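Session 4: Simulation demo, Skarnthorpe open day

Handout for the visit. Demonstrator: Wilma Baert. Bring your lab notes.

1. Grasping a bar

A two-finger grasp on a long bar resists sliding well and twisting poorly. Note finger placement relative to the middle.

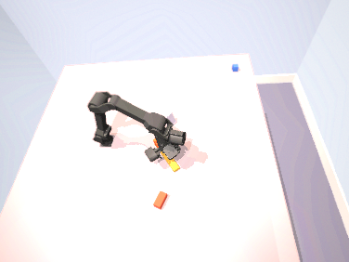
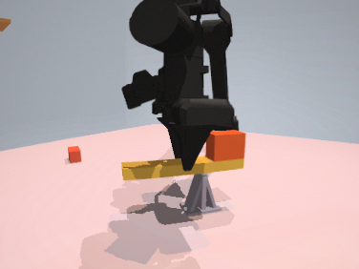
Rendered views, fingers on opposite sides of the bar in both.

2. Exercise

Bar mass 200 g, end load 251 g. Find the pivot position for static balance. Send answers to Koen Prins.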